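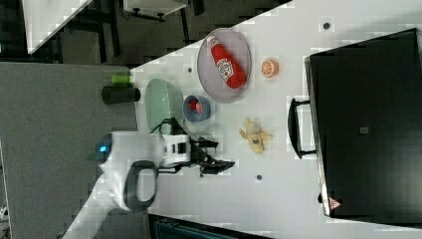
Ketchup on the tray, white table, Tuesday.

Putting together a pretend kitchen corner for the children's room at the Mabaso centre. I said I'd post how I'm choosing what goes in it, so this is the thread.

The budget was £82 for everything apart from the table, which we already had. I spent most of it in September, and the rest went on a second lot of crockery from Nerby.

First rule I set myself was fewer things. The old corner had two crates of bits and the children tipped them out and walked off. Now it's a handful of food and something to put it in or on.

Food so far: ketchup, orange, banana, strawberries. All things they know from home. I left out the pizza slices because they only ever got thrown.

Bowls and plates are different sizes and different colours on purpose. Blue bowl, green plate, a big pale one. If you say "put it in the blue bowl" a three-year-old can do it without you pointing.

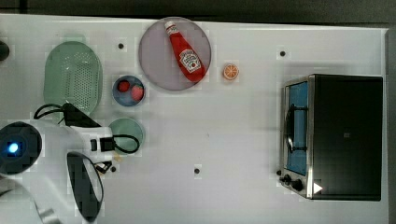

Do the strawberries need their own bowl? They do in my set, as small pieces go missing first and it's easy to see when the bowl is short.

The colander was a late addition. I nearly didn't bother, but washing pretend fruit keeps them going longer than cooking it does. Ours is pale green and oval. The round one I had before rolled off the table every time.

I don't put the ketchup away in a cupboard. It lies on the big plate at the end of the day and that's where they find it in the morning. Same with the orange slice, next to the plate. Skye Dow tried it with everything in a basket for a week and the children asked where the kitchen had gone.

Table height matters more than the toys. Ours came from Verkside and was too tall, so Derek Haslam took the legs down. It was a slow job with a hand saw and one leg had to be done again.

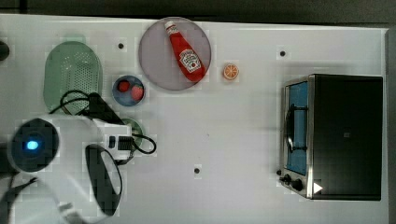

White tops do show every mark, mind. Felt tip is the worst. I wipe ours with washing-up liquid and a soft cloth and leave the spray cleaners alone with little ones about.

Washing the play food: warm water, a drop of the same liquid, dry it on a tea towel. Anything hollow gets squeezed out and stood on end overnight. Mine get done on Fridays.

The toaster oven goes on the right-hand side. I wanted it at the far end from the colander so that the washers and the cooks aren't in each other's way. It helps a bit. They still argue over who has the ketchup.

If you're starting from nothing, buy the bowls and plates first and the food after. Children will put anything in a bowl. A Turnance set I looked at had 40 pieces of food and a single plate, and I put it back. 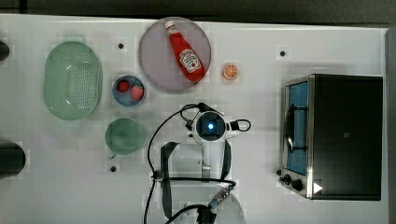

Thabiso Pretorius replied that they would add a wooden spoon, because at their group the stirring takes up half the morning and the food hardly gets a look in.

Fair point. I've got two spoons in the drawer at home, so I'll bring those in and see how they get on.

Still to buy: a small saucepan with a lid and one more tea towel. If anyone local has a saucepan going spare, send me a message and I can collect.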